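Re: [lostton-frames] Oil or wax for pale wood?

> I have 12 small frames in unfinished wood and want to keep
> the light colour. Last time I used oil and they became yellow
> before September. What do you use?

Hello all,

I had the same trouble with my first frames. Now I use the clear wax from Mendik, two thin coats, and I leave 3 days between them. Before the first coat I sand with 200 paper, always along the grain. Rounded edges need a softer hand – the paper takes away more there than you expect.

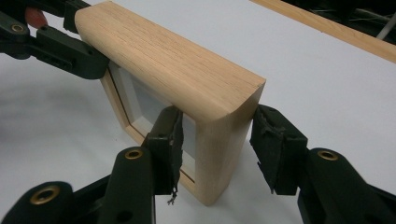 Does the wax need to be renewed? Once a year is enough for a frame that hangs indoors, and a bathroom is a different matter.

The Sakudis oil is also good, but on my test piece it made the wood darker. I wrote more in message 543 of the archive. If somebody has tried the Tsuji soap finish, I would be glad to read how it went.

Best regards from Lostton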